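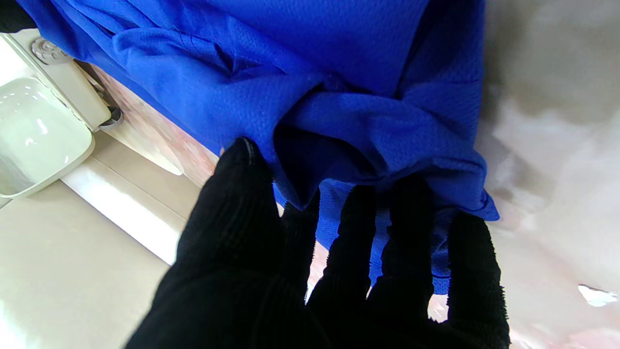
The Murín sleeping mat

I'll say straight off that I'm a side sleeper with a grumpy hip, so I didn't set out to make a mat for the ultralight crowd. I set out to make one I could lie on for a whole night at Clultholm in November without getting up at four and sitting in the car with the heater on (I've done that, more than once, and it's a cold walk back to the tent). The Murín is the result, and it's the thing we sell most of here at Nenon.

It's a self-inflating mat with foam inside. You open both valves, leave it while you get the stove going, then come back and top it up with a few breaths or the pump sack. I like mine a little soft. My business partner Shahab Ghaffari has his as hard as a kitchen worktop and swears by it, so do play about with it on the first night and don't assume it's wrong because it feels odd for five minutes.

What it's like to sleep on

Warm, mostly! The foam runs all the way from head to foot, with no cut-out holes in it, and that makes it heavier and bulkier than plenty of mats you'll see in the shops. I'd sooner carry the extra. The top has a slightly brushed feel so you don't go skating off it in a slippery sleeping bag, and the underside has a pattern of little grippy dots which helps if your pitch is on a slope. It won't save you on a steep one. I've woken up in the porch with my face against a wellington, and no amount of dots would have stopped that.

It's also quiet. If you've ever shared a tent with somebody on one of those crinkly mats you'll know why I went on about this to the factory until they were sick of me.

Sizes

It comes in regular and wide. Regular does for most people, and two of them fit side by side in our Hovley tent with a gap down the middle for torches and glasses. Wide is the one to go for if you sleep with your arms out, or if a dog tends to turn up in the night. Two wides in a Hovley will go in, but they ride up the walls a bit and you'll probably get a damp elbow.

The regular weighs 1,253 grams with its stuff sack. I weighed it on my kitchen scales and then on the proper ones at the post office, and they agreed, so I'm happy to stand by that. The wide is more, obviously, and I'd call it a car camping mat — you could strap it to a rucksack but you'd grumble.

What's in the bag

You get the mat, a stuff sack, two straps, a pump sack and a small repair kit with patches and a tube of glue. The stuff sack is cut generously. I can't bear those sacks where you have to kneel on the mat and swear at it every morning, and Ghazal Pakzad, who sews our samples, made this one a good hand's width bigger than the factory wanted.

Looking after it

Keep it unrolled at home with the valves open if you've got the room. Behind a wardrobe is fine, or under the bed. Foam that's been squashed in its sack all winter takes an age to come back, and then people email me on a Wednesday to say their mat's broken when it only wants a night on the spare room floor.

Wipe it down with warm water and a drop of washing-up liquid, valves shut. Don't put it in the washing machine, please, even on the gentle cycle.

If it goes down overnight, check the valves first and then go over it with soapy water looking for bubbles. Thorn holes are easy to patch. A seam going is my problem, so send it back. We guarantee seams and valves for 3 years.

A couple of things people ask

Can you use it on a camp bed? Yes, and it's lovely, although the wide hangs over the edges of most of them.

Is it all right for children? They love it, but don't let them jump on it when it's blown up hard. Kheri Kombo brought one back to us after a birthday party in the garden and the foam had come away from the cover in a lump the size of a football. That's not something I can patch.

Price and delivery

The regular is £125 with postage included in the UK. For the wide, drop us a line before you order, as we make those in smaller batches and I'd hate to take your money and keep you waiting. If you'd like to try one first, ring ahead and come over — we've usually got one blown up in the back room, and you're welcome to take your shoes off and have a proper lie down.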